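How to split two-handed gripper recordings into contact phases

This walkthrough covers the labeling method we used for the Kiltville set: 100 two-handed demonstrations with hand-held grippers, taken on a table top with household containers. The idea is simple. Instead of training a policy on whole recordings, you cut each recording at the points where a finger gains or loses contact with an object, and you train on the pieces along with a phase label. The method came out of work at Stetsiuk and was written up for our lab in June. What follows is the version we use now.

What you need

- Recordings from both grippers on a shared clock
- Finger opening width for each gripper at every time step
- Gripper pose in the table frame
- A viewer that can show both wrist views side by side
- A text file for the labels, one line per phase

Step 1. Check the clocks

Find a moment in the recording where both grippers can be seen moving in the same wrist view. Compare the motion in the video with the pose traces. If they are off by more than two video frames, fix the offset before doing anything else. All the later steps use both hands at once, and a bad offset puts contact labels on the wrong side of the cut.

Step 2. Get candidate cuts from the signals

Compute the speed of each gripper and smooth it with a short window. Mark every place where the speed drops below your threshold and stays there for five samples or more. Then mark every place where the opening width stops changing. The union of the two lists is your list of candidates. Expect too many. On recording 68 we got 19 candidates and kept six.

Don't tune the threshold for each recording. Pick one value on a handful of recordings and leave it alone, or the results can't be compared later.

Step 3. Go through the candidates by eye

Open the wrist view at each candidate and decide which of four labels fits:

free: no finger is touching the object
touch: a finger is against the object but the object is not held between fingers
hold: the object is held between the fingers of one gripper
shared: both grippers are in contact

Touch is the label people get wrong. When a finger comes in against the end of a closed box, the width signal looks the same as it does in free motion, and only the picture tells you there is contact. Look from the other hand's view if you have it. It usually has the better angle on where the fingertip meets the wall or the lid.

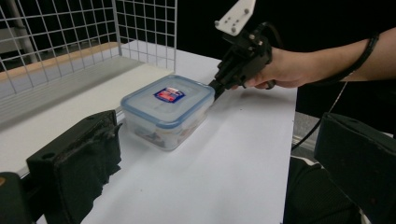 Reinhold Albers objected that touch and hold should be one label, on the grounds that the policy can read the width for itself and a fourth class only thins out the data. We tried that. With the labels merged, the policy closed its fingers early on wide containers, so we went back to four.

Step 4. Write the label file

Use one line per phase: start index, end index, left label, right label. Each hand gets its own label, so a line can read "free touch" or "hold free". If either hand is marked shared, the other must be too. Phases may not overlap and may not leave gaps. Run the checker before you save. It catches the usual typing mistakes, such as an end index that comes before its start.

Anything shorter than five samples gets joined to the phase before it.

Step 5. Train with the phase as an input

Add the label pair to the observation as a one-hot vector. At run time you don't have labels, so train a small classifier on the wrist views to predict them. Use the same train and test split for both models. We fix the random seed at 1234 for the split and keep it in the config.

What we saw

The phased policy did better than the plain one on pushing and turning tasks. On straight pick and place there was no clear difference. The classifier was weakest between free and touch, mostly with see-through objects, and we have not solved that. Uwe Ehlers is repeating the test on the Motalville recordings, which have more soft packaging and a different table height.

If your recordings are all single-handed, drop the shared label and use one column in the file. The rest stays the same.

Contact: Kirumance Robotics Lab, methods pages | © July 2021 | Back to top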